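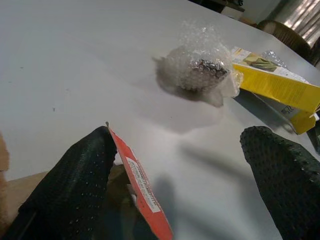

White tabletop, with a few tiny dark specks and streaks.

Home Forums Members Search Log in

Small Kitchens > Tables and chairs
Topic: White table or dark table for daily use?

anna_shenoy
July 19, 2023
Hello to all. I have been reading this forum for a long time and now I write for the first time, so please excuse my English where it is strange.

We moved to a smaller apartment in Cotum and the old dining table did not fit through the kitchen door. So we must buy another one, and my husband and I do not agree on the color. I would like white. The kitchen has one window only, it looks at the wall of the next building, and in December we need the lamp already at lunch. He says that a white table is dirty from the first day and that I will be the person who complains.

We looked at two tables at Nukico. The white one is called Illo and costs 306 dollars. The dark one is 278 dollars and has almost the same size. I asked the lady in the store if the white surface becomes yellow and she said it does not, but she wanted to sell it, so I do not know.

Who has lived with a white table for several years? We eat there, our daughter does her homework there, and I roll dough on it on the weekends.
Annapurna Shenoy

peppermill
Had a white one for 5 years. Go for it. Crumbs show, sure, but you wipe and they're gone. My sister's black table shows every fingerprint and she's always polishing the thing.

moniqueg
I will say the contrary, with respect to peppermill. I had a white table and I gave it away after two winters.

The crumbs were never my problem. The problem was the small things that are not exactly dirt: a dot from a pen, a gray line where the bottom of a plate was rough, a yellow shadow where somebody left a spoon with turmeric. One dot is nothing. But the eye goes to the dot every time you sit down. On my present table, which is a medium brown wood, I am sure there are many more marks than before, and I live with them in peace.

Also I would ask what the surface is made of before I ask what color it has. Two white tables can behave in a completely different way. - Monique Guérin

peppermill
The gray lines are not scratches most of the time. It's stuff that rubbed off the plate onto the table. Comes right off with baking soda on a damp cloth. You gave away a good table!

moniqueg
I tried the baking soda, thank you. Some of the lines went away and then the surface had a dull place where I had rubbed. So I exchanged a line for a cloud. Perhaps I rubbed too hard, I accept this, but it shows that the surface was not strong.

tallcupboard
Moniqueg is right about the dull patches. Never use anything gritty on a glossy top. Dish soap, warm water, soft cloth, dry it after. If a mark stays, let it stay a week. Half of them wear off with normal wiping.

For the turmeric you can put the table in the sun if it's a small one. Worked on my cutting board anyway. Never tried it on furniture.

anna_shenoy
Thank you for the quick answers. The turmeric is a serious question in our house, we cook with it almost every day! I had not thought about it, I was thinking only of ink and tea.

I telephoned the store to ask about the material, as Monique suggested. The person on the telephone said "a treated surface" and when I asked treated with what, he went to look and the line was cut. I will go there again.

peppermill
Ask if they have a sample piece. Put a drop of turmeric in oil on it and leave it overnight. Then you know.

31steps
I want to speak about the light, because everyone is speaking about the stains. Our kitchen is also dark. When we changed from a dark table to a white one, the lamp above it suddenly felt too strong, and we had to put in a weaker bulb. It was more pleasant in the end, but my mother, who has sensitive eyes, still sits with a cloth under her newspaper. A matte surface would be easier for her.

My user name is the number of steps to our door, so I can tell you too that the weight of a table is important. Measure the stairs, the turn in the stairs, and the door.

moniqueg
This is a good point about the glare. May I ask if the white table really made the room brighter, or only the table? In my home I painted the wall opposite the window and this changed much more than any furniture.

31steps
Both, I think. The ceiling looks lighter in the evening. But you are right that it is a small effect, and if the landlord permits it I would paint first.

tallcupboard
Can't paint in a lot of rentals. A light tablecloth over the 278 dollar table does the same job and you can wash it.

peppermill
A tablecloth with a kid doing homework on it? The pencil goes right through the paper. No thanks.

raju_fan
We use a clear desk pad for the homework and a big wooden board for the dough. Ours is the Raju table, older, not sold anymore as far as I know. White top, and it is not yellow, but it has been away from the window all its life. My neighbor has the same one next to a balcony door and the side near the glass is more like cream.

anna_shenoy
I went back to the store. They did not have a sample piece, but the lady let me look at the table which stands in the exhibition, and people put their bags and keys on it all day. It had some marks near the corner. My husband saw them from two meters away. I had to come close.

I think this is the real answer to our question - he sees marks and I do not. We have not bought anything yet. We will paint the wall first, the landlord said yes if it is white or cream, and after this we look again at both tables with the lamp on.

Monique, which brown do you have? Is it more red or more gray?

moniqueg
More gray, like a walnut shell. I would avoid the very red ones with a cream wall, but this is only my taste.

Recent topics in Tables and chairs
Folding table that does not shake
Felt pads falling off chair legs
Round or square for a narrow kitchen
How high should the lamp hang?
Bench against the wall, yes or no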